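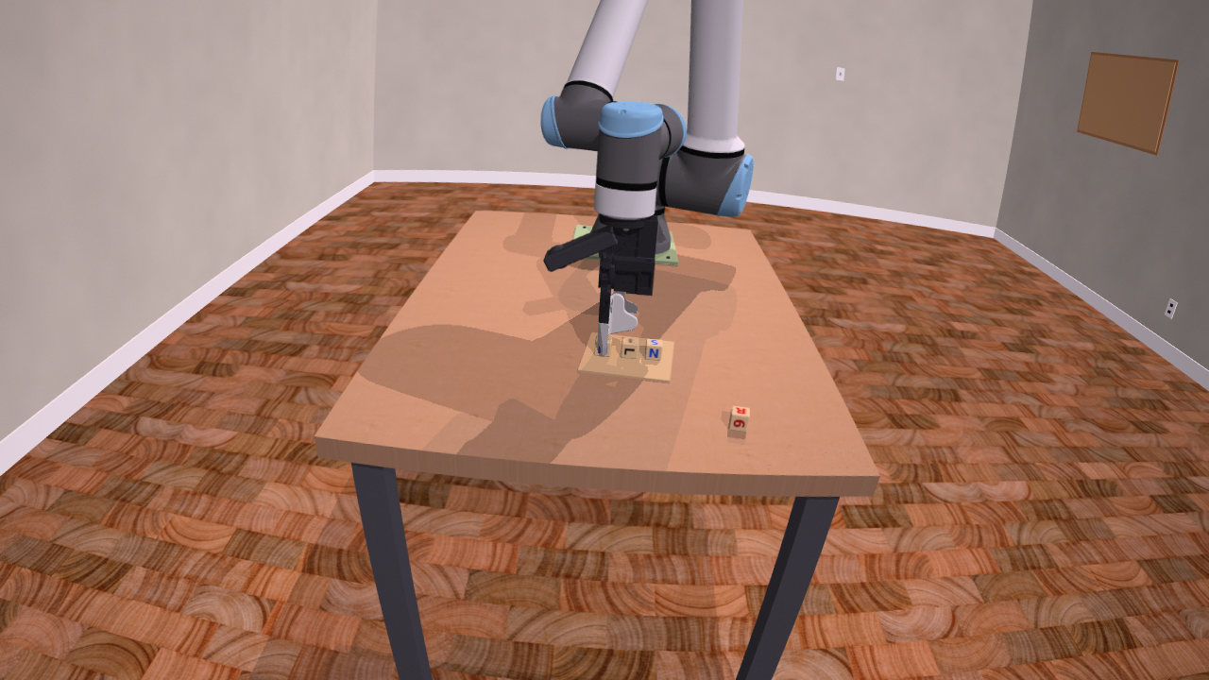 Orange-tan top with the darker front edge

Oil or water-based poly on a long timber dining table?
Timber and Finishing > Furniture
Views: 1,057
Started 9/22/18

gumleafdrive
I have a long dining table on the way from a maker out at Valenlow. It comes sanded but unfinished, which knocked a fair bit off the price. Finished it would have been $2,998. I'm paying $2,044 for the bare one and doing the top myself in the carport.

My question is what to put on it. The maker uses Miltora hardwax oil on everything and says I should do the same. My brother-in-law is a floor sander and says oil on a dining table is asking for trouble, and I should use Potex, the water-based poly, in satin. We have two kids, a lot of homework gets done at the table, and people in this house don't use coasters.

I don't want it going too orange. I grew up with an orange kitchen and have had enough of it. Happy to do the work once, not so happy to be doing it every year.

sandbelt_joe
Your brother-in-law is right. Water-based poly, satin, three coats, light sand between coats. It stays close to the colour of the bare timber and you can forget about it for years. I did ours before we had kids and it has had paint, glue, tomato sauce and a hot pizza tray on it. The tray left a mark. Nothing else did.

twopotscreamer
Disagree with the above. Poly is fine until it isn't. Once there's a scratch through it you can't touch up that one spot without it showing, so you end up stripping the whole top. With hardwax oil you rub back the bad bit, put a bit more on and it blends in. On a table that gets used hard I'd rather fix small things as I go.

The colour concern is fair. Most oils will warm the timber up. Ask the maker for an offcut and try it first.

sandbelt_joe
People always say you can spot repair oil. In practice how many do? My sister has an oiled table with white rings all over it and a tin of oil in the laundry that hasn't been opened.

twopotscreamer
I do mine every December before we have everyone over. It takes an hour and I leave it overnight. If your sister won't open the tin then she should have bought a poly one, I agree with that.

gumleafdrive
Thanks both. I rang the maker and they will put two offcuts in with the table. I hadn't thought about the edges, does it matter that the front edge is end grain on one of the short ends? The long sides are normal.

meredith_shed
End grain soaks up more of whatever you put on it and goes darker than the top. It happens with oil and it happens with poly, though oil is worse. If you want the ends to match, sand them a grit or two finer than the top before you finish. I take the top to 180 and the ends to 240. Some people like the dark end, so have a look at your offcut before you decide.

Also finish the underside. One coat is enough. If you only seal the top, the board takes up moisture from one side and can cup. I'm near Meredith and we get dry summers and damp winters, and I have seen it happen to a table that was flat when it was delivered.
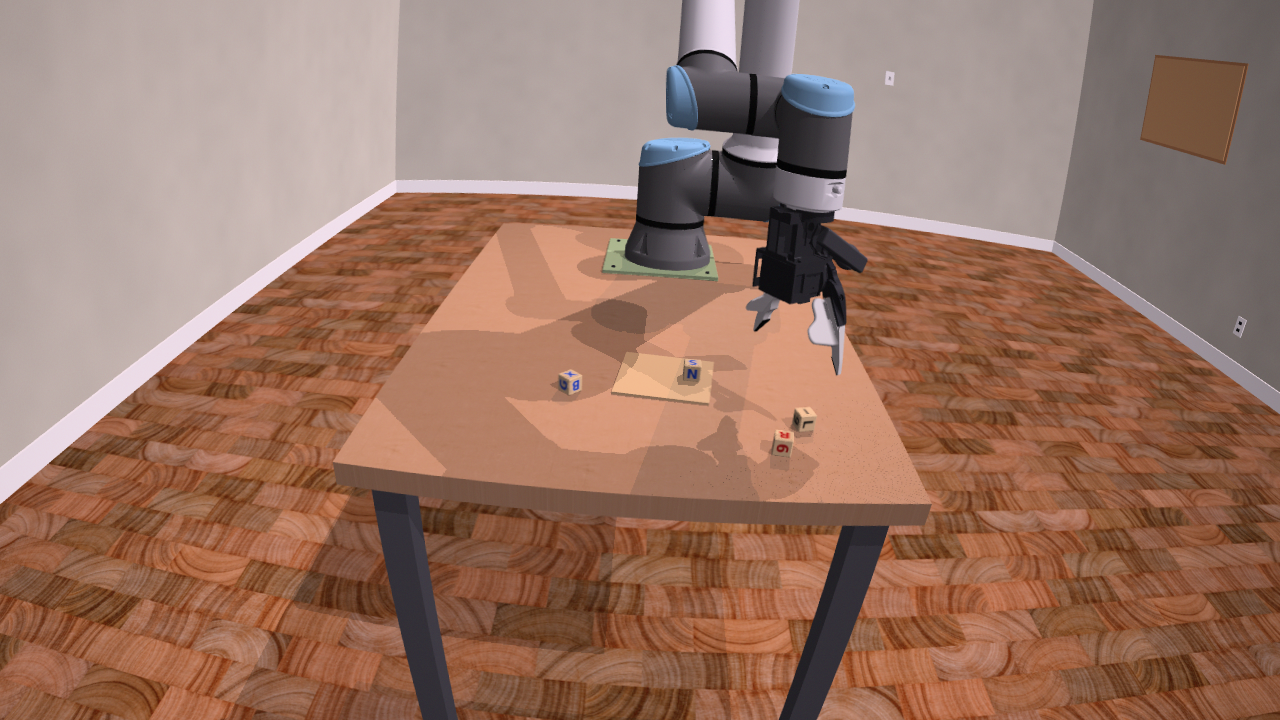 Light wood top against plain walls

palebirch
I'm on the side of keeping it pale. That sort of light colour is what I was after with ours, and it is harder than people make out. Anything oil-based yellowed it, even the tin marked clear. Potex kept it closest but it looked a bit flat and greyish until the second coat went on. I nearly sanded it off. Glad I left it.

One thing to watch is the light in the room. Our walls are plain and we get sun from the west, and the top has mellowed a fair bit anyway. There's a paler patch where the fruit bowl used to sit. I don't think any finish stops that completely. Move your bowls.

sandbelt_joe
Agree on moving things. Same with placemats, pick them up for the first few months.

oldmate_finish
Going to be the grump. Either of these will work and the prep matters more than the tin. Nearly every bad top I've been asked to look at had swirl marks from a worn sanding disc, or dust in the finish because somebody did it in an open carport on a windy day. Vacuum it, wipe it with a barely damp cloth, let it dry, then start. Do it early in the morning before the wind gets up, and hang a sheet on the weather side if you can.

And read the tin for how long it needs to cure. Dry to touch doesn't mean ready for dinner.

twopotscreamer
Can't argue with any of that except that "either will work" isn't much help to someone standing in the hardware shop.

oldmate_finish
Fine. Kids and no coasters — poly. No kids, or a person in the house who likes looking after things — oil.

gumleafdrive
Offcuts arrived ahead of the table so I did one of each on the weekend. The Miltora one feels much nicer and I can see why the maker likes it, but it has gone honey coloured and my partner called it orange without being asked. The Potex one is lighter and feels a bit more like plastic. I left a wet glass and a teabag on both overnight. The oil has a faint ring. The poly has nothing.

So it will be Potex on the top and I'm going to try the finer grit on the end grain like meredith_shed said. Does anyone use a roller for water-based or is it better with a brush?

meredith_shed
Foam roller for a top that long, then tip it off lightly with a good synthetic brush. Work the full length in one go and don't go back over it once it starts to grab.

palebirch
I used a lambswool pad and would again. A roller gave me bubbles, but it was a warm day and I was probably going too fast.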